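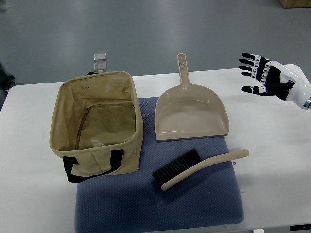
Open hand, dustpan and brush, nothing touched yet. Pollberg's method is about what happens in this gap.

Issues Topics Reading list Events Subscribe

Newsletter > Robots and automation > Methods

We use cookies to remember your reading preferences. By continuing you accept our cookie notice.

Is the reach really worth more than the grab?

25/10/2025

Pollberg, the robotics group in Drokport, has put out a report on a training method it calls Yáñez. The claim is easy to state. When a robot hand learns to pick things up from recorded runs, most of what it needs is in the stretch before contact: where the hand goes, how it turns, how far the fingers open, and which object it settles on. So Yáñez throws away everything after first touch and trains on the approach alone. A simple fixed routine then takes over, closes the fingers, lifts, and moves the object to the container.

The report says this does better than training on whole runs, with less data and a much shorter training time. I've read it twice now and I like the idea more than I trust the result.

The task is a tidy-up job. A dustpan and a hand brush lie on a padded mat, an open fabric container stands next to them, and the robot is told which tool to put away. All the data comes from this one job, 966 recorded runs in total, split between the two tools. Pollberg is open about that number, and about the fact that runs where the operator gave up were dropped before training. How many were dropped isn't stated. I'd have put it on the first page.

I have no quarrel with the choice of objects. A dustpan is an awkward thing to pick up well. It's wide and shallow at one end and narrow at the other, and a hand that goes for the wrong end has a poor time of it. The brush is different again, with a long curved handle and a block of bristles you don't want to grab by. If you want to know whether a system has learned to aim, this is a decent pair to ask about. The handles are also close in color, so the robot can't sort them by shade alone.

My trouble is with the layout. In all the material Pollberg has released, the container is on the left, the dustpan points its handle toward the back of the table, and the brush lies at a slant in front with its handle reaching past the right edge of the mat. The arm comes in from the right. That puts the end of the brush handle over bare white tabletop, close to where the hand is already waiting, and I can't think of a kinder place to leave it.
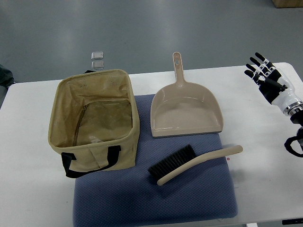
What the comparison leaves out

The report sets Yáñez against a model trained on complete runs. Fair enough, that's the obvious rival. But the two systems don't finish the job in the same way. Yáñez hands over to the fixed routine at contact. The rival has to learn closing, lifting, carrying and letting go on its own, from the same pile of recordings.

So when the rival drops a brush halfway to the container, it counts as a failure of whole-run training. It might just as well count as a success for the fixed routine, which somebody at Pollberg sat down and tuned for these tools on this mat. The test I wanted was a third system: trained on whole runs, then cut off at contact and given the same routine. If Yáñez still won, I'd be writing a different piece. The report mentions this test in a footnote and puts it down as future work.

There's also the matter of the score. A run passes if the tool ends up in the container. The container is open and boxy, with soft walls, and a long tool laid across the rim might or might not count depending on who is marking. Pollberg says its raters agreed "in nearly all cases" but doesn't say what they were told to do with a dustpan sitting half in and half out. With a tool that long, I'd expect the question to come up a lot.

And then first contact itself. The whole method hangs on knowing when it happens, because that's where the recordings get cut. Yáñez finds it from a jump in finger motor load. On a firm handle that ought to be clean. On bristles, which give way, I suspect the jump comes late and the cut lands after the hand has already started pushing. A late cut would slip some real contact data into a method that says it uses none. The report gives one average for cut error, pooled over both tools, and pooling is exactly what would hide this. 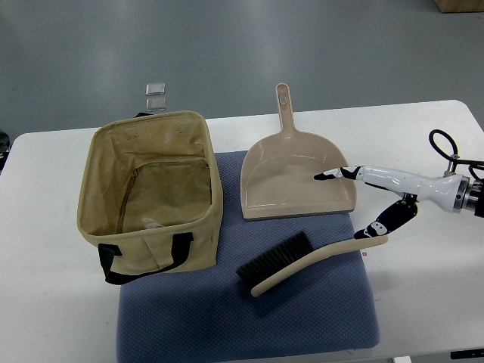

The Trostden check

A smaller lab in Trostden tried to repeat the result and sent round a short note. They used Pollberg's code and their own table, and kept the tools in the same arrangement. The gain held up, though it was smaller. Then they turned the dustpan so its handle faced the front, left everything else alone, and the gain went away. Both methods did badly, and about equally badly.

Pollberg's reply is that any model trained on one layout will struggle with another, and that this says nothing against the approach-only idea. I half agree. It's a weakness the two methods share. But the report's title promises "general reaching," and a reach that depends on which way a dustpan is facing is a narrow kind of general.

The Trostden note has its own gaps. The new layout was tried over a single afternoon, and there's no word on how the arm was calibrated beforehand. I wouldn't bury Yáñez on the strength of it.

What would change my mind

Shuffle the layout during recording, and say how. Put the container on the other side for part of the set. Report the brush and the dustpan separately all the way through, including the cut error. Run the third system from the footnote – it needs no new recordings, only training time, and the method is supposed to make that cheap.

I'd also like to see the dropped runs. Operators tend to give up during the approach, when the hand is lined up badly and they can tell it won't work. If that's so here, the method has been trained on the approach with the hardest approaches taken out.

Pollberg says a second data set is being recorded and should be released in December, with the tools moved between runs. The code is already available, along with the training recordings. The cut points are in a separate file, and anyone planning to use them should check the brush runs by hand first.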